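Bread Left Over: Waste in the Lekota Residence Dining Hall
Riaan Xaba, Tshepo Pillay and Urs Auer
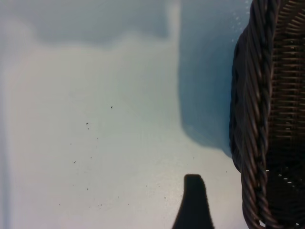 Figure 1. Wicker basket on a white tabletop.

1. Introduction

Our group looked at how much bread is thrown away at the Lekota student residence. The dining hall serves breakfast and supper to 300 residents. Bread is set out at both meals and people take as much as they want. The kitchen already weighed its total food waste but did not separate bread from everything else, so the staff could not tell us how much of it was bread.

We wanted to answer two questions. How many slices are served and not eaten? Does the amount change when the bread is set out in smaller batches?

2. Method

We collected data over four weeks in April. During the first two weeks the kitchen worked as usual and put all the bread out at the start of the meal. During the last two weeks the kitchen supervisor, Sipho Venter, agreed to put out half at the start and add more when a tray ran low.

We counted slices in two places. "Returned" slices came back on plates, whole or more than half left. "Unserved" slices were still on the serving trays when the meal closed. Smaller pieces were not counted. Crusts were a problem in the first few days, and we dropped them after Urs and Tshepo got different totals for the same bin.

We also handed out a one-page survey at supper and got 116 back.

3. Results

In the first two weeks we counted 2768 wasted slices. More than half were unserved. Supper was worse than breakfast, mainly on nights when the main dish was pasta or rice.

In the last two weeks the number of unserved slices went down by 679. Returned slices stayed nearly the same. The batches seem to have changed what was left on the trays but had little effect on what people took and did not finish.

On the survey, the most common reason for leaving bread was that it had gone dry. The second was taking extra in case the main dish was not filling. Several people wrote that they would take one slice at a time if the line for seconds were shorter.

4. Problems

Two suppers in the third week are missing from the returned count. A new dishwashing crew scraped the plates before we arrived, and we left those meals out. This makes the returned total for the second period a little low. We also had no control over the menu, which was not the same in both periods.

We counted slices and did not weigh them. The brown loaves are cut thicker than the white ones, so our numbers cannot be turned into pounds.

5. Recommendations

The kitchen should keep using smaller batches at supper. On pasta and rice nights the first batch could be cut further. We also suggest covering the bread between batches.

Sipho Venter told us that unserved bread could go to the Stuven food pantry if it were bagged the same evening. We did not have time to test this. Sipho Xaba from the residence council has asked for a copy of our count sheets, and they are attached as Appendix A.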